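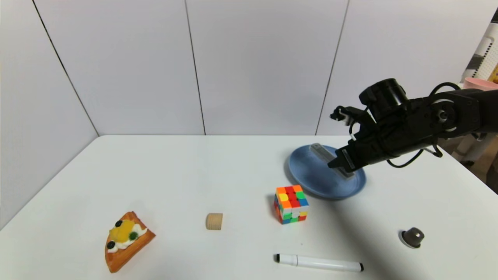 The arm dropped its wrist into the table again in October, and this time I stopped working on the policy and spent two weeks finding out why. I am writing it up because I had the wrong idea for most of that time, and because the fix I had in place before was not a safe one.

The setup is a single small arm over a white table. The task set is what you would expect: pick up a thing, put it on the blue plate, take it off again. I keep a scrambled cube, a wooden cylinder, a marker, a toy waffle slice and a clear plastic block in rotation. The clear block is the hard one for the vision side, so that is where most of my hours go. I run the controller on top of a library called Ninh, with logging in Fonia. The motor in the shoulder is from Adix.

The fault looked like this. The arm would go out over the plate, come down for the block, and pause at the bottom of the reach. Then, on maybe one run in a long session, the shoulder would go soft and the forearm would fall the last bit on its own. It did not fall far. The first time it knocked the block off the plate and I thought the grasp had slipped. The second time I had my hand on the table moving the cube, and the jaw came down next to my thumb.

My first theory was the depth reading. Clear plastic gives you bad depth, everybody who has tried it knows this, and a bad depth value would send the gripper too low. I spent four days on that. I put tape on the block, I swapped the block for the wooden cylinder, and I clamped the lowest allowed height in software. The drops kept coming, including with the cylinder, and I should have let go of the idea then. I did not, and spent another day on calibration.

What got me off it was the Fonia log. I had been looking at commanded positions, and those were fine. When I finally plotted the measured shoulder angle next to the command, the two came apart before the gripper touched anything. The command stayed flat and the joint sagged under it. So the software was asking for the right thing and the motor had quit holding.

The shoulder was shutting itself off. It had two ways to do that, heat and low voltage, and both ended with torque going to zero without a message that my code was reading. There was a status byte. Ninh passes it through if you ask for it, and I had turned it off months ago to get a faster loop. With it back on, the next drop gave me the low voltage flag.

From there it was a cable. The cables on this arm loop below the forearm, and I had tied one of them too short when I rebuilt the elbow. With the arm reaching out and down, the power connector was being pulled sideways in its socket. I bent it by hand with the meter on it and watched the voltage dip. I replaced the connector and the lead and left a longer loop.

Then I ran it. I set up a script that did nothing except reach out, come down over the plate, hold, and go home. I let that go for 4,000 cycles over several evenings with nobody's hands near it. No flags. Before the repair I had not gotten past 200 without one, once I was reading the byte and could see the short dips as well as the real drops.

About safety. After the thumb incident my fix had been to tell myself not to reach in while the arm was out. That lasted less than an afternoon, since objects roll and you reach for them. I now have a foot switch that has to be held down for the arm to move at all, and a soft stop that sends it to a folded pose when the status byte shows anything other than zero. The folded pose matters. If the shoulder loses power there, it has nowhere to fall. The switch does nothing for an arm that has already lost power while extended, so I also moved the spot where I reset objects. It is on the left side of the table and the arm does not pass over it.

I checked the old data too. There were 3,000 episodes recorded on the bad cable, and the ones I could pair with a shoulder sag are out of the training set. A friend at Pestia asked if I was going to throw out the rest. I am not, for now. The measured angles look clean in them, and it took a long time to collect.

Still open: the heat limit. I have not hit it, but long holds over the plate warm the shoulder more than I like, and I want to know what the arm does when it trips. I plan to test that with a foam block under the wrist. I also need to find out how much loop speed the status byte is costing me, because the grasp on the clear block got a little worse the same day I turned it on and I don't know yet if the two are related.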